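The Thursday Basket: putting the fleece away

It's finally warm enough here in Postell to sleep with the window open, so I've started the job I put off every June, which is getting all the fluffy stuff washed, folded and out of the way until fall. I do love the fluffy stuff. I wear it from the first cold morning until well past the point where anybody sensible has switched to cotton, and by then it has been through a whole winter of soup, hand lotion and cat. So this month's item is a long one about fleece, and if you live somewhere hot and own none, skip down to the swap list and I'll see you next time!

First, washing. I used to throw my plush things in with the towels, and for years I couldn't figure out why they came out looking like an old bath mat. Towels shed. Plush grabs. Put the two together for forty minutes and you'll be picking white lint out of a sleeve until Labor Day. Now the fleece gets a load of its own, inside out, zippers closed, cool water, the gentlest setting the machine has. I use half the soap I'd use for jeans and I leave out the fabric softener completely. It coats the fibers, and after a few washes the pile goes sort of greasy and flat.

I don't use the dryer much either. If it's raining all week I'll give it a short tumble on no heat, but mostly I hang things over the rack on the porch and turn them once. A thick one takes all day and part of the next. Feel the seams before you call it done - the underarm and the cuffs are always the last to dry, and a damp cuff shut in a tub all summer is a smell you don't want to meet in October.

Then there's the folding, and for that you need a bed. I've tried it on the kitchen table and the thing slides off one side while you're working on the other. On a bed it stays where you put it. I like a plain smooth sheet under it too, so that you can see what's cloth and what isn't. Spread it out any old way to start with, then pull one sleeve straight and let the rest stay bunched for the moment.

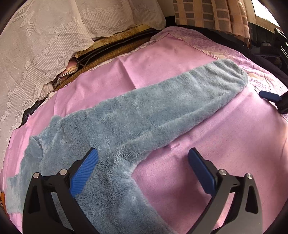 Should you brush plush fleece before you fold it, or after it comes out of storage?

Before, if you only have patience for one. A dry, soft brush (I use a pet brush that has never been near a pet) will lift most of the matted spots while the pile is still fresh from the wash, and short strokes in one direction do better than scrubbing. If you can stand to do it again in the fall, a quick once-over takes out the creases from the tub. Don't brush it damp, and go easy along the seams, where it's easy to snag a thread.

That question comes up more than anything else I get in the Basket mail, right ahead of the one about getting candle wax out of a couch.

Back to the bed. My method is nothing fancy and I'm sure there's a video somewhere by a person with much nicer fingernails. I smooth the body out with the flat of my hand, working from the middle toward the hem. I find the side seams and get them to lie along the sides where they belong, which sounds obvious until you're dealing with something so thick that the seams disappear into the fluff and you have to go hunting for them with your thumbs. Then the sleeves. Pull each one out to its full length before you fold it in. I skipped that step for ages, and every fall I'd open the tub and find sleeves with a hard crumple at the elbow that took a week of wearing to drop out.
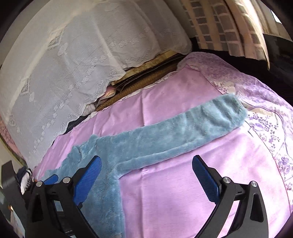 Once both sleeves are long and flat I fold them across the body, one over the other, and then fold the whole thing up from the bottom in thirds. Halves are fine for a thin one. With deep plush, thirds gives you a fat little loaf that stands up on its own, and you can line the loaves up in the tub on their edges like records. You can see every color from the top and you don't have to dig! I was stacking mine flat for years and always wanted the one at the bottom.

Don't squash them. I know those vacuum bags are tempting, and I bought a set of the Skornent ones two summers ago when I was in one of my moods about the closet. They do shrink everything down to the size of a pizza box, and I was thrilled with myself all summer. Then I opened them in the fall and the pile had been pressed so flat that my favorite robe looked like felt. It came back some with brushing and a warm, steamy bathroom, but it never got quite as puffy again. I use the bags for the spare comforter now and keep the fleece in plain lidded tubs with a bit of room at the top.

A few smaller things, in no order.

Check the pockets. I found 22 dollars in mine this year, a twenty and two ones that had been through the wash and come out very clean.

Mend before you store. If there's a cuff coming undone or a seam starting to open, it takes five minutes now, and I can promise you won't feel like doing it on the first cold morning when you want to be wearing the thing. Use a thread that's close to the color and don't fuss about tidy stitches. The pile covers nearly everything. I've done some truly awful sewing on plush and you'd need to shave the sleeve to find it.

Cedar blocks are nice but don't let them sit right against light colors. I had one leave a tan spot on a cream throw. I wrap mine in an old hankie and tuck it in the corner of the tub.

Label the tub on the short end, too, where you'll see it on the shelf. I labeled all of mine on the lid and then stacked them, so there's that.

As for the ones you're not keeping: Casness House is taking clean fleece in adult sizes through the end of the month, and they especially want sleepwear and anything long in the sleeve. Leave it folded in a bag in the side hall, any time before 6 p.m. They don't need it brushed, but please do run it through the wash. Worn-out pieces with holes are welcome in the scrap bin by the door. Those get cut up for pet bedding, so don't feel bad about sending the really sad ones.

Swap list for this month: one set of flannel sheets, full size, green check, a little faded. Two bed pillows, new, still too hard for me. A box of quilting scraps, mostly florals, that I was going to do something with. And I'm still looking for lidded tubs if anyone is getting rid of a few, the long low kind that go under a bed. The hardware store on Gumede Street has them, but only in a size that would hold a canoe.

Next month I'm doing summer blankets, the thin cotton ones, and why mine always end up twice as wide as they are long. If you've got a trick for that, send it in before the 4th - I'm at the end of my own ideas and I have three of them in the wash right now.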